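Welches Kochvideo-Format taugt wirklich zum Nachkochen?

Zerkis
Hallo zusammen, ich hoffe, ich bin hier richtig. Seit dem Frühjahr schaue ich abends fast nur noch Kochvideos, am liebsten die langen, bei denen jemand eine Stunde lang in aller Ruhe einen Schmortopf ansetzt und nebenbei von der Oma erzählt. Das ist für mich Entspannung pur!
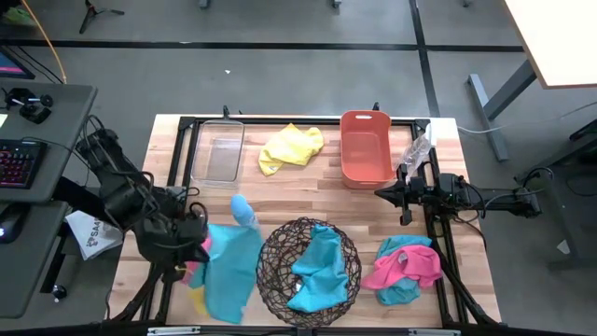
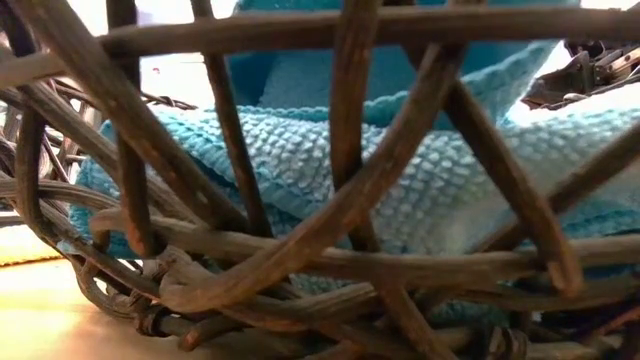
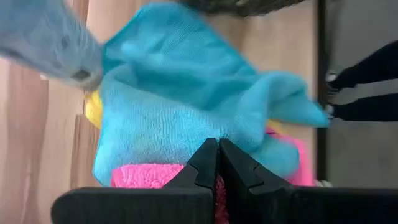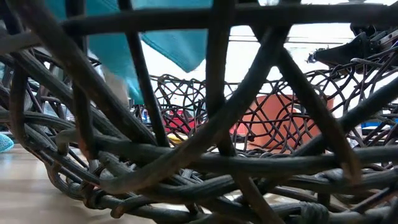

Nun zu meinem Problem: Ich habe inzwischen 72 Videos in meiner Merkliste und genau 3 davon nachgekocht. Beim letzten, einem Risotto mit Fenchel, stand ich mit klebrigen Fingern vor dem Tablet, musste ständig zurückspulen, und am Ende war der Reis Brei (gegessen haben wir ihn trotzdem, mit sehr viel Käse). Wie macht ihr das? Schreibt ihr mit? Gibt es Kanäle, bei denen man wirklich mitkommt, oder sind die alle nur zum Anschauen gedacht? Ich koche für vier Personen auf einem ganz normalen Elektroherd und freue mich über jeden Tipp, auch über ganz banale.

Tomdale
Hallo Zerkis, das kenne ich nur zu gut, bei mir war es eine Zwiebelsuppe. Seitdem schaue ich jedes Video zweimal. Beim ersten Mal einfach so, auf dem Sofa, mit einem Tee. Beim zweiten Mal mit Zettel, und da kommen nur Mengen, Temperaturen und Zeiten drauf, sonst nichts, auch wenn die Geschichten drumherum noch so schön sind. Beim Kochen selbst bleibt das Tablet dann aus und der Zettel hängt an der Dunstabzugshaube.

Was die Zeiten angeht, bitte nicht zu wörtlich nehmen! Im Video sind die Zwiebeln nach einem Schnitt goldbraun, auf meinem alten Herd brauchen sie gut und gerne 42 Minuten. Ich schreibe mir deshalb lieber auf, wie etwas aussehen oder riechen soll. Beim Risotto würde ich ab Minute 15 immer wieder probieren und den Topf vom Feuer ziehen, solange der Reis in der Mitte noch ein kleines bisschen Biss hat, er zieht ja beim Stehen nach. Und die Brühe heiß halten, das geht im Video gern unter.

Zu den Kanälen: Ich mag die, bei denen auch mal etwas danebengeht und drinbleibt. Da lernt man am meisten, finde ich, und man fühlt sich nicht gar so ungeschickt. Viel Freude weiterhin und berichte doch mal, wie das nächste Risotto geworden ist!

Pumard
kauf dir ein kochbuch, da muss man nicht spulen ;-)

Fröhlich
Ich schließe mich Tomdale an und möchte noch ergänzen: Schau mal unter dem Video nach, dort steht oft das ganze Rezept zum Ausdrucken. Ich habe das ungelogen jahrelang übersehen. Außerdem miste ich meine Merkliste jeden Juni aus, mehr als um die 25 Videos dürfen nicht bleiben, und was ich dann immer noch kochen will, kommt gleich auf den Einkaufszettel. Liebe Grüße und gutes Gelingen!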